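Bedroom Tests, May: Notes and Pictures from the Planner Rewrite

Hi again! I promised a few people on the list that I'd put up a page about the software side of the bedroom work, so I've finally sat down with a coffee and done it. If you only know Jalel from the old page, it's our task planner, the bit that sits between "tidy the bed" and the joint commands. I've been rewriting it since the winter, and most of what follows is me thinking out loud about what changed.

The old Jalel planned each arm on its own and then checked whether the two plans bumped into each other. If they did, it threw one away and tried again. Fine for a tabletop! Not so fine for a bed, where both arms want to reach over the same edge and the interesting stuff is always in the middle. I had a log from one evening where the left arm waited through 6 replans in a row while the right one dithered over a sock. I went and made dinner.

The new version plans both arms together. It costs more per plan (I cap it at 800 milliseconds, after which it takes the best thing it has), but it needs far fewer plans, so the whole run feels calmer. Ehab Fahmy wrote the collision part, and he also talked me out of modeling the cables as rigid tubes, which I'd been weirdly proud of. Now they get a soft margin that grows as the wrist turns. It's a fudge, but it's a fudge with one number to tune instead of nineteen.

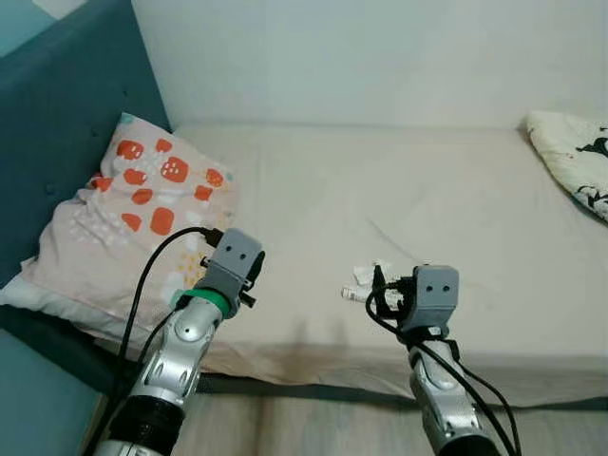
Both arms at the bed, with the small white things on the sheet next to the right gripper. The strawberry-looking pillowcase is my favorite thing in the whole test set.

Small white things on pale sheets are where I've spent most of my perception time. Our segmenter is called Dident, and it loves strong outlines. Give it a printed pillow or a dark headboard and it's happy all day. Give it something crumpled and white on beige, and the mask can go all over the place, especially if there's a crease in the fabric running nearby. A crease looks a lot like the edge of a thin object if you squint, and Dident is always squinting.

What helped was dumb and I like it: I stopped trusting a single look. Jalel now asks for a second view with the wrists moved a little out of the way, and Dident only reports an object if both masks agree well enough. Anything it isn't sure about goes into a "maybe" list, and the planner is allowed to keep clear of a maybe but never to grab one. I labeled 1000 crops by hand for the threshold, mostly at the kitchen table, and I would not like to see another wrinkle for a while.

The other perception headache is the grippers themselves. They block the view of exactly the thing you're about to pick up. We render both arms from the joint angles and mask them out before Dident sees anything, which works great for the hard parts and less great for the cables, for the obvious reason that a cable doesn't have a joint angle. So there's a small separate filter for dark, thin, wiggly shapes attached to the wrists. Yes, it once ate a phone charger.

Tooling! This is the part I'm happiest with. Grokeck is our replay viewer, and it now shows the planner's choices on the same timeline as the masks. You scrub along, and when an arm hesitates you can see which candidate it was stuck on and what score it had. Before that I was matching timestamps between two text files like a cave person. Run 3785 is the one I keep using for demos, since there's a lovely stretch in it where the planner changes its mind twice and you can watch the scores cross over.

Still on my list: a better way of telling the planner that a blanket is one thing even when it's folded, some kind of sane default for how hard to press near the edge of a mattress, and getting the El Khatib branch merged (the motion smoothing one). That last one has been sitting there with a green tick for ages and I keep finding excuses. If you've been running it on your own setup, please send me your config file, even if it's a mess. Mine certainly is.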